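Fliltine add second night at the Carrasco

25 February 2025

Fliltine have added a second night at the Carrasco this June after the first one went in under an hour. All 400 tickets gone before most people had got past the queue page, by the sound of the comments under the band's post. So - a second show, same room, the night after.

Tickets for the extra date go on sale Friday week's presale aside, same price as before, and there's a limit of 2 per person this time. Anyone on the mailing list gets first go at 150 of them. The rest are general sale. No door sales either night. 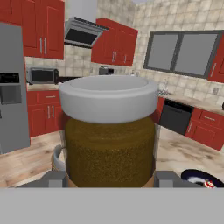 Support on both nights comes from Jaster, who haven't played a proper show since their last EP and are said to be bringing a lot of new stuff. They're on early, so don't leave it till nine to turn up. The Carrasco has a hard curfew and Fliltine want to play for 105 minutes, which is long for them. Last tour it was barely over the hour and people grumbled.

The set is meant to be the whole of Cludex, start to finish, then a break, then older songs. They've never played the album in order before and two of the tracks on it have never been done live at all. The band put up a short note saying they'd had to relearn half of it off the record becuase no one had written the tunings down. Sounds about right for that album - it was always the odd one, slow and murky and hated by the reviews, and now it's the one everybody wants to hear.
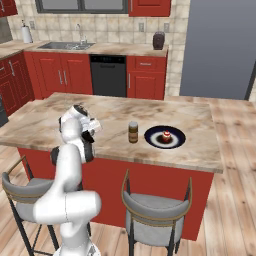

No word on other cities yet. The note only says "maybe, if we get through these", so make of that what you will. A vinyl repress of Cludex is coming too, on sale at the merch table both nights and in shops the week after. Black only, no coloured version. Balcony is seated and first come first served, downstairs is all standing. Over 14s, and under 16s need an adult with with them.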